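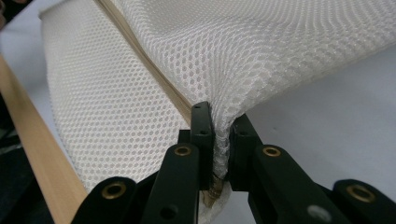
Going a Whole Summer Without Buying a Single Produce Bag

I've been meaning to write this one up since July, when a reader (hi, Lena Marciniak!) asked how I carry loose vegetables home from the market without ending up with a drawer full of flimsy plastic. The short answer is mesh. The long answer is the rest of this post, and I apologize in advance, because I have a LOT of feelings about mesh.

I started with old lace-up netting from onions, which sheds little orange bits all over the kitchen floor and pinches your fingers when you carry anything heavier than a lemon. Then I bought a set of cotton net bags, the kind you see in photos of French grandmothers, and those were lovely until I put green beans in them. Green beans are thin. You can guess the rest, and so can the man behind me at the bus stop, who helped me pick them up.

So I started sewing my own. I am not a skilled sewist! I can do a straight line, a slightly less straight line, and a drawstring. That's plenty for a bag.

What to look for in the fabric

Small holes, first of all. A hole you can push a pencil through will let a bean out. I like a soft polyester net with openings smaller than a pea, the sort sold for laundry bags and linings. White is easiest to find. Pull on it in both directions in the shop, because most of these knits stretch one way and hardly at all the other, and you want the stretchy direction going around the bag so it opens up for a cabbage and the bottom doesn't sag down to your knees.

There's a stall at our market called Honura that sells remnants by weight, and I got enough for a dozen bags there for less than the price of lunch. Suqin Tian, who runs it, told me to wash the fabric before cutting. I didn't listen the first time. My first bags are now a bit short and very wide, and they hold garlic.

Finishing the edges

Raw net edges are scratchy, and they catch on everything, especially celery. Fold some seam tape over them and sew it down. I've used cotton twill, leftover bias binding and once a strip of ribbon from a box of chocolates, which looked gorgeous and frayed in a month. Tan or beige tape hides potato dirt much better than white does, so that's my pick now.

Use clips and leave the pins in the tin. Pins fall straight through the holes and you find them later with your foot. If your machine chews up the net, lay a strip of tissue paper underneath, sew through both, and tear the paper away afterward. It feels like cheating and it works beautifully.

What goes in them

Apples, pears, beans, snow peas, mushrooms (they keep so much better when they can breathe!), small potatoes, all the citrus. Onions live in theirs permanently, on a hook by the back door. I don't use mesh for spinach or salad leaves, which wilt on the walk home. Those go in a damp dish towel, rolled up loosely, and straight into the fridge drawer.

Cherries are a gamble. One squashed cherry and you have a pink bag forever. I have a pink bag forever.

At the checkout

I was nervous about this part, and it's been fine. The scanner reads the sticker right through the net, and the people at the register can see what's inside without untying anything. The bags weigh next to nothing too. I put the whole lot on my kitchen scale and five of them together came in under what one of my old cotton ones weighs by itself. At the big Perarari by the station you print your own label, and I stick mine on the drawstring tag, where it peels off without leaving gum in the holes.

Washing them

Cold water, gentle cycle, no dryer. They're dry on the line before I've finished hanging up the socks. If there's soil stuck in the seam, turn the bag inside out and go at it with an old toothbrush first.

I've since made a batch for Urszula Górecki down the road, who uses hers for drying mint and chamomile, and I'm so jealous I didn't think of it. She ties them to the curtain rod in her spare room and the whole upstairs smells like tea. I want to try that with lemon balm next, as mine has taken over the entire bed by the fence and is making a move on the path.

Next post will be the drawstring cord question, which got so long I had to cut it out of this one. If you've found a cord that doesn't go stiff after washing, please tell me in the comments before I buy another spool of the wrong stuff!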